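How far apart should interrupted stitches be on a practice pad?

Hema Varghese
I've been working through simple interrupted sutures at home since August and my spacing is all over the place. I start out fine and by the end of the cut they're bunched up like a zipper. Also my tails come out different lengths every time. I'd love my rows to look more like this one — four in, nicely spread along the seam.
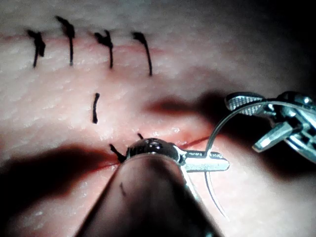

Prakash Pillai
Try dotting the pad with a pen first, 6 mm between dots, both sides of the cut. Do a full row that way, then one without dots. My pad is a Prirwood and the ink wipes off fine.

For the tails, trim after every knot, don't save them all for the end. A long tail loves to get caught up in the next throw. And look at where your thread is lying before you pick up the curved needle again — long loops like this one need a bit of attention.
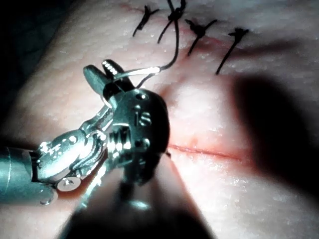
Can I reuse a cut once I've taken the stitches out? Sure, until the holes start tearing, then make a new one next to it.

Mounir Kabbaj
just do more of them lol. I did almost 200 before mine looked ok

Touran Rashti
Agree with the dots. I'd also start in the middle of the cut and keep halving the gaps, it stopped my bunching completely. Don't pull the knots too tight either, you only want the edges to touch. The lower end of the cut on this pad still has an open stretch, good place to practice.

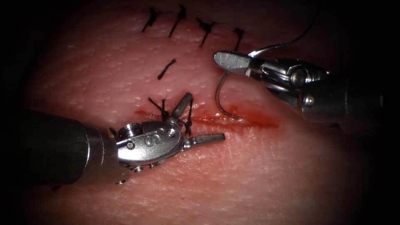

Upper row done, lower section still being tied

Contact us | © Hadilari Community Help | Back to top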